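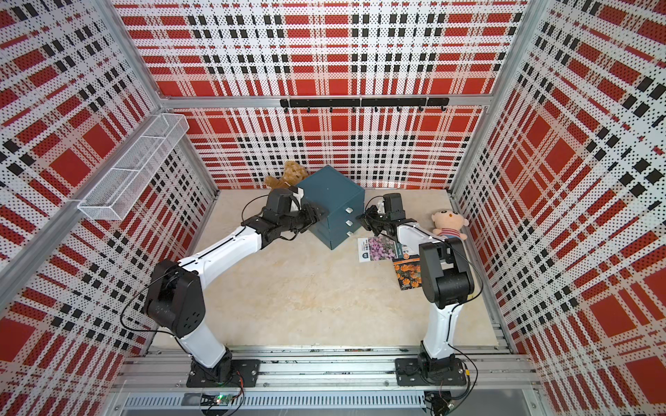
Home | The cell | Bookings | FAQ | Contact

Looking after the two-arm cell: frequently asked questions

Last revised 2021-12-21 by Theresia Schwaiger

Who is this page for?

Anyone at Gostside who has a booking on the two-arm cell, and the people on the maintenance rota. If you only want to see it running, write to Nadja Hubmann and she will find you a slot.

What do I check before switching on?

Walk round the enclosure once. Both base plates should sit flat on the aluminium rail, with no gap you can slide a piece of paper into. Look at the cable on each arm and make sure it is not caught on an elbow or lying on the rail where a joint could pinch it. Then power up the controllers, left first. Wait for the green light on the small board under the rail at the left base before you start the software.

The green light does not come on. What now?

Switch off, wait a full minute and try again. If it stays dark, push the coloured wires home at the board with the power off. Do not pull the board away from the rail. If that makes no difference, stop and log it. We have had two boards go since the cell was built and there is one spare in the drawer marked Bidbridge.

How tight should the base bolts be?

Use the torque driver with the yellow tape on the handle and leave its setting alone. Go round the plate corner to corner, then once more. Ursina Berchtold checks both plates every 36 running hours and writes it in the log. If you had a hard collision, check them yourself and don't wait for her.

Can I move a base along the rail?

Please ask first. The spacing is part of the calibration, and a shift of a couple of millimetres is enough to make the grippers miss each other on a two-handed job. If a base does have to move, mark the old position with pencil on the rail, book half a day, and run the full calibration afterwards.

How often is calibration done?

After any base move, any gripper change, and at the start of each month. The routine is in the Prusonura folder under "both arms". It runs through 266 poses and should be left alone until it finishes. Clear the floor first, soft toys and packets included. Leaving a cabinet in there is the most common way people spoil a run.

What is the cable slack meant to look like?

There should be a loose loop between elbow and wrist. On the right arm the cable is also allowed to hang past the elbow towards the rail. If it goes tight at full reach, let more through at the base. If it drags over the floor, take some back. Hook and loop ties only, no zip ties. We lost a cable in October to a zip tie that had been pulled too hard.

Why do the walls have a plaid pattern?

The wall covers are changed between sets of tasks so that the background is not always the same. Each cover goes over the perforated panels. Smooth out any creases, and write the name of the cover in the log when you change it. If it comes loose in the middle of a session, stop the arms before reaching in.

Where do the objects go?

On the floor of the enclosure, where the task sheet says. Things on the sheet as "background" may sit against the walls. Anything to be gripped should be within reach of both arms unless the sheet says otherwise. The drawer cabinet can be set at any angle, but try the drawers by hand first, as a sticking drawer loads the wrist badly.

Can I hang things on the wall basket and the hooks?

Light things only. Nothing should swing into the path of an arm. After adding anything, run both arms at slow speed once.

How do I clean it?

Damp cloth on the floor, dry cloth on the arms. Brush the slotted grille below the rail and keep water well away from the electronics. Gripper pads get a wipe with alcohol at the end of every session. When they go shiny, change them. Pads come from Kofler in packs of 11, and the last person to open a pack tells Ferdinand Marti.

An arm has stopped halfway through a task. Can I push it back?

Not with the power on. Press the stop, support the arm at the elbow with one hand, then release. It will drop if you do not hold it. Move it slowly to the rest position and clear the fault from the screen. If the same joint faults again in one session, leave it off and log the joint number.

Who do I call?

Edeltraud Koller for anything mechanical, Nadja for software and bookings. Out of hours, switch off at the wall and leave a note on the enclosure.

We use cookies to keep you signed in and to count visits to this page. Accept | Manage settings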